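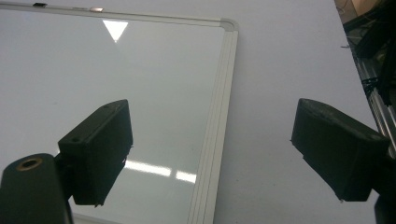

Katow dry-wipe markers, bullet tip, box of 20

Reviewed 2020-12-07 by Nathalie Segers

3 stars

Bought these in August for the start of term, one box, black/blue/red/green, five of each. Have taught with them nearly every day since so I think I can say something useful by now. Quick one between lessons, sorry for typos.

Black is good. Properly black, readable from the back row, doesn't squeak. First black pen lasted me just under three weeks and I write a LOT (maths, year 9 and up, so it's all worked examples). The Van Wijk ones we had before used to go grey after a few days and then you'd be pressing down like mad and ruining the tip.

Blue is fine. Bit thin.

Red, no. Went patchy on all five, two were scratchy out of the box. If you mark up corrections in red like I do you'll be cross by October. Stored them flat, caps on, same as the others, so it isn't that.

Green is lovely but the kids at the back can't read it when the sun's in. Not Katow's fault, green is always like that.

Wiping off. Same day, comes away with a dry felt eraser, hardly any dust. Left over a weekend, black leaves a ghost and you need a damp cloth. Left over half term (my fault, forgot) and I needed spray and ten minutes of elbow grease, and there's still a faint quadratic formula on there if you know where to look. Red ghosts worst. Of course it does.

Smell: mild. I get headaches from the strong ones and had none from these.

Caps: click on firmly, you can hear it. But the clip on the side snaps. I've lost roughly half of them, mostly from hooking a pen on my lanyard. Cap still works without it.

They roll! Round barrel, no flat side, so every pen ends up on the floor sooner or later. A black one got trodden on and that was the end of that, ink all over my shoe. Came off the lino, didn't come off the shoe.

Box is flimsy card and fell apart in the first week. Mine live in a mug now.

Price wise, can't complain. Worked out cheaper per pen than the Sesotero refillables my colleague swears by, though he says his pay off in the second year. We'll see. I tried one of his for a morning and the line was nicer, I'll give him that, wetter and darker, but the refill bottle leaked in his bag and he's gone a bit quiet about it.

Delivery from Mullcombe took four days, fine. They sent the chisel tips first by mistake, swopped them without any fuss and let me keep one.

Would I buy agian? The black on its own, yes, and they do sell it in single colour boxes, I've just found out. Not the mixed box. If anyone's found a red that lasts past half term please put it in the comments, I've 80 mocks to go through with the class in January and I'm down to one pen that works if you hold it upside down first.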